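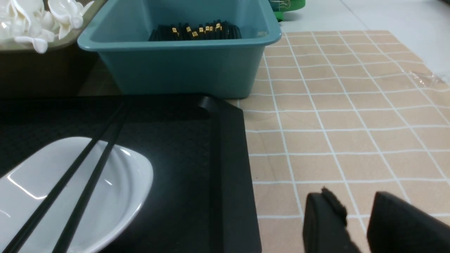

Spoons and trays on a gridded tablecloth.

Section 5: Loading and Starting the Grellero Countertop Dishwasher

Last updated: 7th July

5.1 Before the first load

1. Remove the two transit clips from the lower rack. Keep them for later moves.
2. Check that the drain hose rises to the height of the countertop before it drops to the sink. A hose laid flat will siphon.
3. Open the supply valve fully and inspect the inlet coupling for drips.
4. Run program 9 (Rinse) with the machine empty.

Note: A small amount of water in the sump after this cycle is normal.

5.2 Loading flatware

1. Scrape off food. Do not pre-rinse unless the residue contains starch, such as rice or porridge.
2. Place metal flatware in the basket with handles down. Knives go in handle up.
3. Lay ceramic spoons bowl down on the upper rack, in a single layer. Nested spoons trap detergent and come out with a chalky film.
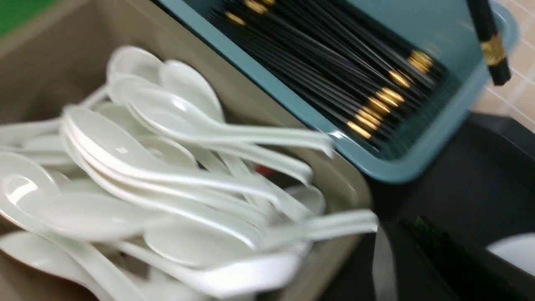 4. Spin both spray arms by hand. If either arm touches an item, reload that item before closing the door.

CAUTION: Do not wash lacquered or unfinished wood in this machine. The drying phase will lift the coating.

5.3 Selecting a program

1. Press and hold Power until the display lights.
2. Turn the dial to the program number. Program 5 (Daily) suits most mixed loads and takes about 139 minutes.
3. Close the door until the latch clicks – the cycle starts after a short delay.

Note: Units with the Brerkanico control board show the remaining time. Units with the Prukier board show only the current phase.

WARNING: Steam escapes when the door is opened during drying. Stand to one side.

Reader comments

Error code came up on the first run. The supply valve was only half open. Might be worth putting step 3 in bold.

Does 5.3 apply to the Inga model? Mine has buttons and no dial.

Film on my spoons went away once I stopped stacking them. Bought the unit in December and had blamed the detergent.

Related sections

Section 4: Connecting the Water Supply
Section 6: Detergent and Rinse Aid
Section 7: Cleaning the Filter
Section 9: Error Codes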